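Gripper Trials, Bench Two: The Gallery

Skeminari workshop, Skoridthorpe. Text by Saron Degefa. Bench work by Thulani Ndlovu and Eyerusalem Tsegaye.

We spent most of February putting grippers through the same dull tabletop chores, and people keep asking for the pictures. So this page is for them. If you came for a winner, you may be let down. I went in doubting that the choice of gripper matters as much as the sales sheets say, and I came out doubting it a little less, but only a little.

Two things were under test. One was the plain parallel gripper with its stock jaws. The other was a set of soft pads we call Abera, made in house by Bethel Degefa, who has heard everything I am going to say about them and disagrees with half. The controller was Asten the whole way through, same settings, same speed limit. We did 587 attempts in all. An attempt means one reach, one close, one lift and one release, and if any of the four went wrong it was marked as a miss. No partial credit. I have read too many reports where "grasp success" turns out to mean the jaws touched something.

The chores were picked to be boring. Small items off a flat white table, some of them to be put in a basket, with ordinary stuff standing close by. A bare table flatters every gripper I have ever tried. Put a bottle next to the wrist and you find out a lot more about the arm, the cables and the person who planned the path.

1. Stock jaws, small block, crowded side of the table

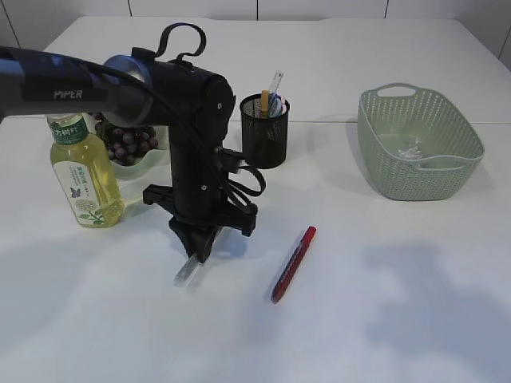

PIPER arm with the parallel gripper, jaws down at a small pale block. The bottle and the bowl of grapes are on one side of the wrist and the mesh pen holder is on the other, so there isn't much room to come in at a slant. Note the cable bundle looping out from the column. I would like to see that loop in the brochure. The red marker and the green basket were left in place for every run in this layout.

What the numbers said: the stock jaws missed 19 times on small flat items and the Abera pads missed 10, over the same number of tries. Bethel reads that as a clear win for the pads. I read it as a hint. Eyerusalem went back through the log and found that the misses bunch up early, before we had settled on an approach height, and the stock jaws had gone first. We should have mixed the order. We didn't, and that one is my fault.

2. Things we changed our minds about

Jaw width. I wanted wider jaws from the start. Thulani thought a wide crossbar would be more trouble than help near tall objects, and he was right on this table. Most of our bumps were the body of the gripper brushing something the jaws had already cleared.

Grip force. The Asten default is too strong for light items and we turned it down after the first session. Turned down, the stock jaws did nearly as well as the pads on the block. That makes me wonder how many "soft gripper beats hard gripper" results are really "somebody lowered the force on one of them."

Camera position. A fixed view from off to the side is good for people and not so good for judging jaw height. Shadows helped more than I expected - you can tell a lot from where the gripper's shadow meets the gripper. I still wouldn't build a measurement on it.

3. Things we did not change our minds about

Cables. Every arm I have worked with has a cable story, and every maker says the next model fixes it. Allow clearance for the loop as if it were part of the arm.

Demo speed. Our runs were slow. We tried 54 at the faster setting and I have left them out of the comparison, as both grippers got sloppy and the results were mostly noise. Anyone who wants them can have the file.

Claims about "any object." Please stop.

Questions we've had so far

Saron Tekleab wrote to ask whether the pads leave marks. On the block, none that we could find. We haven't tried them on anything glossy.

She also asked if we would buy the pads, supposing they were for sale. For light, slick things, yes, one pair. For general bench work I would keep the stock jaws, lower the force, and spend the money on a better wrist mount.

Next round will have the order mixed and a second person scoring, one who hasn't been told which jaws are on. Bethel has already asked for a rematch on the small flat items, with the approach height fixed before anyone starts. The log and the scoring sheet are at the front desk at Skeminari if you want to check my arithmetic.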